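Section 3: Planning and Budgeting Your Table-Clearing Setup
Grallwood Home Robotics Guide
Posted in July by the Grallwood guide desk
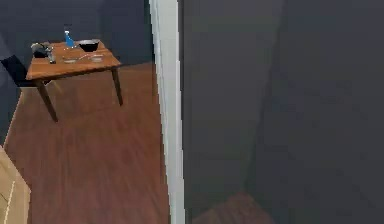
Simulated room with a wooden table, two glass dishes, a black bowl and a blue spray bottle, viewed past a white door frame.

If you followed Section 2 you have the simulator running and a room loaded, and now you're itching to buy a robot. I get it, I was the same! But please do this section first, with the catalog closed. I spent two evenings on it the first time and it changed nearly everything on my shopping list (including the arm, which I'd already picked out and told people about).

You'll need the simulator, a tape measure, the blank budget sheet from the back of this guide and a pencil. A spreadsheet is fine too. I like the pencil.

3.1 Measure the way in

1. Load your room and put the virtual robot outside the doorway, facing the table.
2. Measure the clear opening of your real door with the door fully open. Measure to the inside of the frame, and take off whatever the door itself eats up when it won't fold back flat.
3. Type that number into the doorway setting and drive the base through. Do it slowly, then do it again with the arm folded.
4. Write down the widest base that gets through without touching. Mine was 25 inches with the arm folded and I wouldn't go any wider.

Note: The base width in a sales sheet usually leaves out bumpers and cable loops. Ask for the width "as driven." Prekis sent me theirs the same afternoon, and it was bigger than the one in the brochure.

Caution: Chairs move. If there's a chair at the end of your table, as in the room in the picture, run the drive test with it tucked in and then again with it pulled out. Plan for the pulled-out version, or be ready to tuck chairs in for a robot.

3.2 Measure the reach

1. Park the base on the side of the table you can get to most easily.
2. Pick the item farthest back. In the sample room that's the spray bottle or the bowl beside it, both toward the back of the tabletop.
3. Send the gripper there and read the reach number in the side panel.
4. Add a little for the real world. My number came out at 29 inches and I shopped for arms a size up from that.
5. Repeat from one other parking spot. If the second spot gives you a much smaller number, you may be able to buy the shorter arm and put the difference into a better gripper. I'd take that trade any day.

Note: Don't forget height. An arm that reaches fine straight ahead can come up short once it has to lift over the things in front. Drag a tall item to the front edge and try again before you believe your number.

3.3 Choose the gripper from the objects

This is the part I rushed, and I paid for it. I bought the plain two-finger gripper since it came in the starter bundle, and then sat there watching it scrape at a fork.

1. List what you want picked up, in plain words.
2. Mark anything thin and flat. The slim pale utensil lying between the glass dishes is the sort of thing I mean.
3. Mark anything clear. Shallow glass dishes are hard on many depth cameras, and that's a camera cost, so it goes on a different line of the sheet.
4. Mark anything wide that has to be held by the rim.
5. Run the sample grasp test once for each mark, using the gripper you're thinking of buying.

Caution: A good grasp score on glass in the simulator doesn't mean your real camera will find the glass. Keep money aside for a camera upgrade, or borrow one before you commit. The Antoniuk rental kit is how I did it, and they let you keep the mount if you end up buying.

3.4 Fill in the budget sheet

Okay, money. My whole first setup came to $3710, and that's with a used base. Yours will be different, so I'd copy the order of my lines and leave the amounts alone.

1. Base, with battery and charger. Check that the charger is in the price!
2. Arm, sized from 3.2.
3. Gripper, plus one spare set of finger pads.
4. Camera and mount.
5. Computer. Leave this at zero if the one running your simulator is good enough.
6. Shipping. I'd written "small" on this line, and then the bill was $331 (the base came on a pallet).
7. Floor and furniture. Felt pads, a threshold strip for the doorway, maybe a washable mat if you have wood planks you care about.
8. Spares. I never fill this in properly and I always wish I had.

Note: Desby and Prekis both quote arms without the power supply. Get it in writing on the same quote so you can compare them side by side.

3.5 Before you order

1. Save the room file under a new name, with your door, table and parking spots set.
2. Load the exact base and arm you plan to order, and run the full clear-the-table job from the doorway.
3. If it gets stuck in the doorway, go back to 3.1. If it stops short of an item, go back to 3.2.
4. Send the saved file along with your quote request. Sales desks that use the same simulator can open it, and Desby caught a bad mounting height on mine that way.
5. Ask about returns, and who pays the freight on them.

Go on to Section 4 when you have a quote in hand. You can start clearing a charging spot in the meantime; it needs a wall outlet and enough room to back out.

Related sections
Section 2: Loading a Room and Setting the Lights
Section 4: Unpacking and First Charge
Section 5: Mounting the Arm
Buying a Used Base: What to Ask
Renting vs. Buying a Depth Camera
Blank Budget Sheet (printable)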